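Home | Forums | New Posts | Members | Search | Log in

Laundry & Linen Work > Shop Talk > "Are they going to automate the sock pile?"
29 November 2020, started by Arturo Gatti

Arturo Gatti
So I've been sorting and folding at Fuster for two years, and now we've got people going through the small stuff with hand-held grippers so a machine can learn it. Socks, pillowcases, all of it. Management says the folding arm (everyone calls it the Brimon) comes in December and no jobs are going. I'm sort of excited! But I also know my hands are faster than anything with two fingers. Look how it picks up one sock:

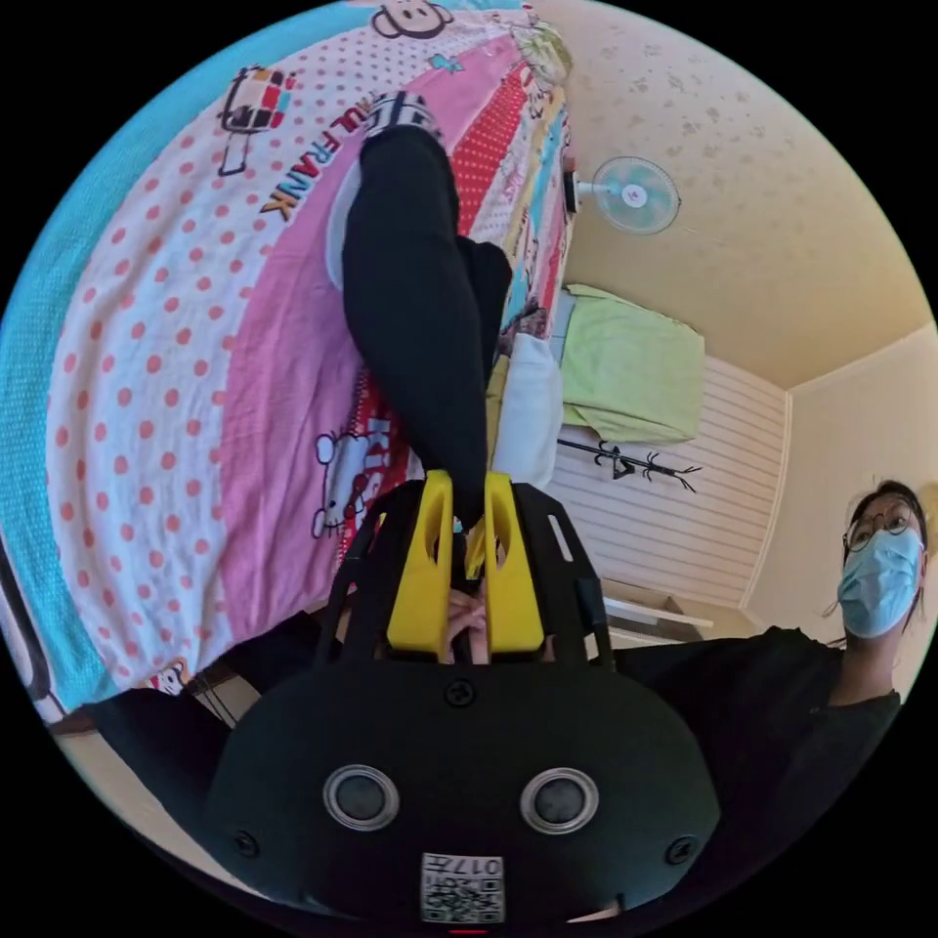 Re: Are they going to automate the sock pile?

cuffs_and_collars
We went through this at Cenden. They said the same thing about jobs, and fine, nobody got fired — but when people left, they weren't replaced. We had 20 on the floor and I'd call that a change, whatever the memo says. What did go away was talking. You can't chat across a table when you're feeding a machine all shift.

nightshift_na
Disagree, sorry. I'm at Na and my wrists were shot before we got the sorter. Now it does towels and I do the odd things, and I sleep at night. The boring part of the job was never the part I liked anyway.

cuffs_and_collars
Towels are easy, they're rectangles. Ask it to do a fitted sheet.

Arturo Gatti
Ha, yes, or anything on top of anything else. That's what I keep going on about at work. A sock on a plain table is one thing, but stuff arrives in a heap and half of it has cartoons all over. I know where the sock stops and Hello Kitty starts without thinking about it, and I never once counted that as a skill until someone wanted to teach it to a machine.

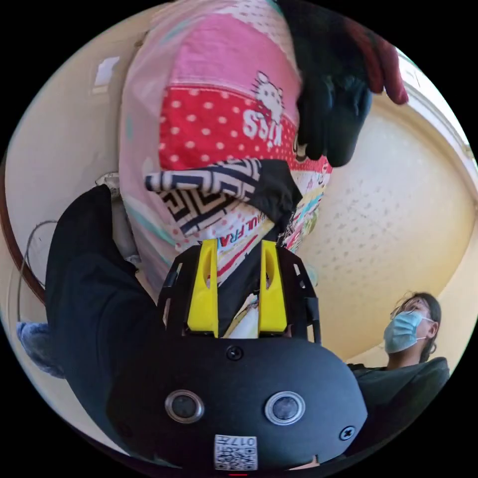
And that's the bit that bugs me, I guess. My rate sheet says 68 pieces an hour and it says nothing about knowing which piece to grab first, or spotting a bad seam on the way past. If they're going to use what we know, I'd like it to show up in the pay — even a little.

nightshift_na
OK, that I agree with. We asked for a training rate and got it, but only because we asked before the thing was bolted down. Ask now.

cuffs_and_collars
Get it in writing. And ask who clears the jams, because at our place that turned into an extra job with no extra money.

Arturo Gatti
Good one, hadn't thought about jams. Meeting's next week, I'll bring both and post what they say.

Page 1 of 1 | Reply | Back to Shop Talk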